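Keststead team says messy virtual tables make for steadier robots

I stopped by the Witus lab in Keststead on Tuesday, and I have to say I came away pretty impressed. The group has been training its robot software on rendered tabletops, and the new result is all about clutter. Instead of practicing with one item on a clean surface, the software gets a table of everyday stuff, with fresh positions and fresh lighting every time.
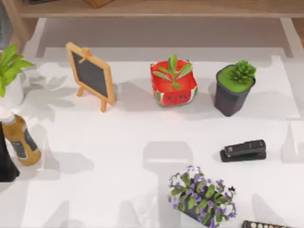

A simulated tabletop from the Witus project, with a chalkboard easel, a stapler and potted plants.

The method is called Majali, and it's simple enough that even I could follow it! The team built 1040 layouts, then had the software work out where each object sat from 2 virtual viewpoints. Shadows were the hard part, they told me – an early version kept treating a dark patch on the table as something solid. Leaves caused trouble too, because they hide whatever stands behind them.
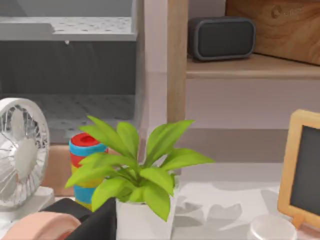

After the switch to cluttered layouts, placement errors dropped by over 19 percent compared with the group's older training set. That's still all in simulation, mind you. The real test comes in February, when the software moves to a physical arm at the Plordale workshop and gets 7 weeks of trials. I've asked if I can come back and watch – they said yes, as long as I keep my coffee off the table.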